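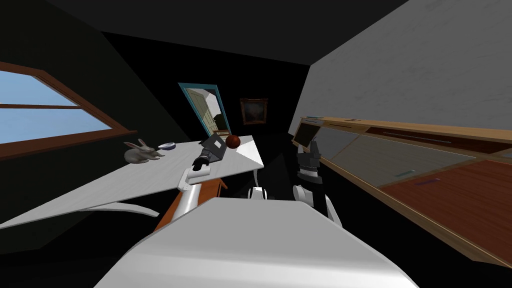

**Week 6: Carrots, parsnips and the rest of the umbel crowd**

Okay, last time we got a bit bogged down in seed coats, so I'm going to start with the family and work back to the plant on your plate. Carrots belong to the Apiaceae, along with parsnips, celery, parsley, dill, fennel and coriander. The old name is Umbelliferae and you'll still see it in the Jenthorpe readings, so learn both.

The thing that ties them together is the flower head, the umbel. All the little stalks come off one point, like the ribs of an umbrella, and in a carrot each of those stalks ends in a smaller umbel of its own. That's a compound umbel, and I will ask you to draw one.

### The root

A carrot is a taproot that has gone in for storage in a big way. Cut one across and you'll find two main zones:

- the outer part, mostly phloem, where most of the flavour and colour sits
- the core, mostly xylem, usually paler and sometimes a bit woody

Breeders have spent a very long time shrinking that core. Tyra Hovland grew out 94 lines at Munro and sorted them by core width, and her sketches are in the reader (have a look before the lab, they're lovely).

The orange comes from carotenes. Purple carrots get theirs from anthocyanins, which are water soluble, and that's why your soup goes a funny grey-mauve colour. Don't mix the two pigments up in your write-up!

### Two years, more or less

Carrots are biennial. First year: leaves and root. Then a cold spell, and in the second year the plant sends up a flowering stem and spends everything it saved. If a young plant gets a long cold snap it can flower early, and we call that bolting. The root turns tough and you may as well let the hoverflies enjoy it.

Bijan asked me after class whether parsnips do the same. They do, and a cold spell before harvest also makes them sweeter as starch gets turned to sugar — my neighbours won't touch theirs until after a hard frost.

### Wild relatives

Queen Anne's lace is the same species as the garden carrot, *Daucus carota*, and the two cross happily. That's a headache for anyone saving seed. Please don't go tasting wild umbels on the field trip. Poison hemlock is in this family too, and it looks far too much like its cousins.

### For next class

Read Mendes and Lozano up to page 332, skipping the section on Emia trials. Bring a carrot, any colour, and a sharp pencil. The write-up is 300 words, labelled drawing not included.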